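Kemeys Tenants and Leaseholders Group

PRESS RELEASE
For immediate use

"Digital switchover" offer from Hestatier leaves too many questions open, say Kemeys residents

Residents of the Kemeys estate are asking their landlord, Hestatier, to put its new phone and broadband scheme on hold until it can show who will pay for it, who will fix it and what happens in a power cut.

Under the scheme, called Istness, all 443 homes on the estate would be moved from their present phone lines to a bundled service run by the supplier Pesov. Hestatier has told residents that the change will be "simple, modern and cost neutral". The group has read the 46-page information pack twice and cannot find the sums behind the last of those claims.

The pack gives one price for the first year. It gives no price for the second. It says that charges "may be reviewed in line with the wider market", and that the service charge "may reflect shared equipment". Leaseholders who remember the door entry system, which was also going to cost them nothing, have good grounds to want that sentence explained before they sign anything.

The group is not against new lines. Many members already make their calls over broadband and are happy with it. Others keep a landline for a pendant alarm, or for a relative who has had the same number for decades, or simply like a phone that stays where they left it. The Istness leaflet deals with all of these people in a single paragraph headed "Other users". 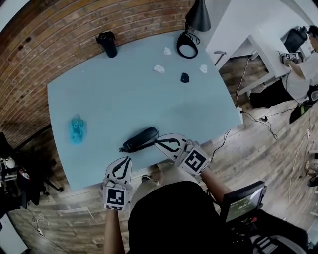

Power cuts are the biggest worry. An old-style corded phone takes its power from the exchange and can go on working when the lights are out. A phone plugged into a router needs the router to be on. Hestatier says that battery back-up will be offered to "eligible households", but the pack does not say who is eligible, who decides, or how long the battery lasts. When the group asked, it was sent a link to the same pack.

The group also doubts the survey that Hestatier has been quoting. According to the landlord, residents are "strongly in favour" of the change. The figures it later released show that 60 households replied, and that 51 of them agreed with the statement "I would like a faster and more reliable connection". It is hard to imagine what the other nine were thinking of, but agreeing with that statement is a long way from agreeing to this contract with this supplier. The survey did not mention price, Pesov or the loss of the present lines.

A spokesperson for the group said: "We have been told this is happening for our benefit, and it may be. We would like to see that written down with numbers next to it. If the deal is as good as they say, a few weeks spent answering plain questions will do it no harm."

The group is asking Hestatier to:

publish the full contract terms with Pesov, including charges after the first year
state in writing that no equipment costs will be added to the service charge
name a contact for residents with pendant alarms and test each alarm before any line is changed
say how long the back-up batteries last and who replaces them
run the survey again with the price on it

Hestatier wants replies from residents by the end of June. The group is advising its members to return the form with the "more information needed" box ticked and to keep a copy.

ENDS

Notes to editors

The Kemeys Tenants and Leaseholders Group is open to all residents of the estate. It takes no money from Hestatier or from any phone or broadband company.

Copies of the Istness pack and the survey figures can be supplied on request.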